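Enciclopedia > Robótica > Aprendizaje > Enseñanza por demostración

Enseñanza por demostración (tb. programación por demostración). Método para dar una tarea a un robot sin escribir la trayectoria. Dos vias: guiado manual, el operador mueve el brazo; teleoperación, lo maneja a distancia con mando o brazo maestro.

Tareas típicas: agarrar, colocar, apilar. Objetos corrientes o réplicas de comida.

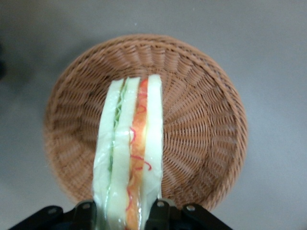
Sándwich de juguete entre los dedos de la pinza, contra una cesta de mimbre.

Se graban imágenes y posiciones. El conjunto Udska, de Hằng Chu y Monique Marty, reune 951 demostraciones con 2 operadores. Problema habitual: pausas y correcciones del operador, que el modelo tambien copia.

Contacto | © Patwary | Volver arriba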